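Prelora Hobby Room, Kostville
Display and storage box check, tabletop items
Walked Sun 30 September. Last walked in April.

Marks used: OK, FIX, WATCH, NO ANSWER. Comments are mine and are meant to be read. Last time three people initialed the sheet and the same hinge screw was still sticking out afterward.

SECTION A. BEFORE OPENING ANYTHING

A1. Table stands level and does not rock. OK
Comment: It rocked in April. Someone has put a folded card under one leg. I am marking it OK because it holds, but a folded card is not a repair and I will fail it the first time I find it on the floor.

A2. Box sits fully on the table, no corner hanging over. OK

A3. Box is not being used as a shelf. FIX
Comment: Two catalogs and a stapler were on top of the tall box by the window. The rule card says nothing goes on a clear lid. The rule card was under the catalogs.

A4. Load label present and readable. WATCH
Comment: The Drustus boxes came with a label that says the lid is good for 70 pounds. I would like to know who tested that, and with what, and whether the lid was open or shut at the time. I wrote to ask and got a brochure. Until somebody shows me a test sheet I am treating the number as decoration. Please do the same.

SECTION B. LIDS WITH A CLEAR PANEL

B1. Panel has no cracks, chips or star marks. OK
Comment: Checked by eye from both sides and by running a cloth along the edge. Cloth did not catch. Glare from the overhead lights makes this a poor check if you stand in one place, so move your head.

B2. Panel material is known. NO ANSWER
Comment: The inventory says "glass." The purchase record says "acrylic." One of those is wrong. It matters, as one shatters and the other scratches, and the cleaning spray in the cupboard is not meant for acrylic. Plain damp cloth only until this is settled. I asked the same thing in April.

B3. Panel does not shift in its wooden edging when pressed lightly. OK
Comment: Lightly means with a fingertip. If you have to lean on it to find out, you are now the hazard.

B4. Wooden edging free of splinters and sharp spots. WATCH
Comment: The reddish-brown lid has pale scratches at one end of its edge strip where the finish has been rubbed through to lighter wood. I am told this is "just cosmetic." Maybe so. It felt smooth to me through a cotton glove and rough without one, and people do not wear gloves to open a box.
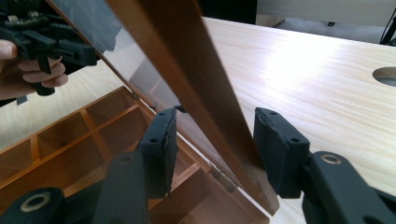
What I want is a light sanding and a coat of matching finish, and then a second look. What I expect is that somebody will rub a crayon into it. Crayon hides the color and does nothing for the wood, so a crayon job gets marked FIX and goes back on the list.

B5. Corner joints closed, no gap you can slide paper into. OK
Comment: Tried with a strip of printer paper at each corner. It would not go in.

SECTION C. OPENING AND CLOSING

C1. Lid opens without force. OK

C2. Lid stays up by itself at 90 degrees. FIX
Comment: The supplier sheet says it does. It stayed up while I watched it, and came down when I walked past and bumped the table. I do not call that staying up. A stay arm or a cord would cure it for the price of lunch. Until then, one hand on the lid at all times, and no reaching inside with both arms.

C3. Hinge screws flush. FIX
Comment: Same screw as April. It is one screw. Turning it down took me less time than writing this sentence, but it had backed out again by the end of the walk, so the hole is stripped and wants a plug or a longer screw.

C4. Lid closes without trapping fingers. WATCH
Comment: There is no finger gap at the front. Two felt dots would give one. I was told felt dots "spoil the look." So does a bandage.

C5. Lid lifted by its wooden edge and not by the panel. WATCH
Comment: Everybody says they do this. The fingerprints in the middle of the panel say otherwise. Hold the wood on both sides, close to the front corners, and lift evenly.

SECTION D. MOVING A BOX

D1. Box emptied before moving. NO ANSWER
Comment: I did not see one moved, so I am not going to tick it. The last sheet had this ticked and I doubt anyone saw one moved then either.

D2. Lid latched or tied. FIX
Comment: Latch on the small box is bent. Use soft tape across the front, folded over at the end so it peels off cleanly. No tape on the wood finish near the scratched end.

D3. Route clear, door propped. OK
Comment: Door takes a wedge. The wedge lives on the hook, or it did. Please put it back.

D4. Two people for anything over 8 pounds with a clear lid. WATCH
Comment: I think this figure is too low and that people ignore it for that reason. A rule that gets ignored 100 times a year teaches people to ignore the next one. I have asked for it to be raised for the small boxes and kept for the wide ones, which are awkward whatever they weigh.

SECTION E. PAPERWORK

E1. Previous faults closed out. FIX
Comment: Marked closed in the log: hinge screw, bent latch, panel material. Fixed on the table: none of these. Closing a line in the log is not the same as picking up a screwdriver.

E2. Supplier contact on file. OK
Comment: Khasawneh Case & Frame is listed for replacement hinges and edging. The phone number works. Their quote for refinishing the edge seems high to me — get a second one before anybody signs.

E3. Cleaning sheet filled in. WATCH
Comment: Filled in very neatly, in the same pen, with every day the same. Draw your own conclusion.

STILL TO DO

Stay arm or cord on the reddish-brown lid (C2).
Plug and reset hinge screw (C3).
Replace bent latch on small box (D2).
Sand and refinish worn end of edge strip (B4).
Find out what the panel is made of and correct whichever record is wrong (B2).
Ask Drustus again for the test sheet (A4).

Leave the boxes marked FIX shut between sessions. I will look at the sanding myself before B4 is changed to OK, without gloves.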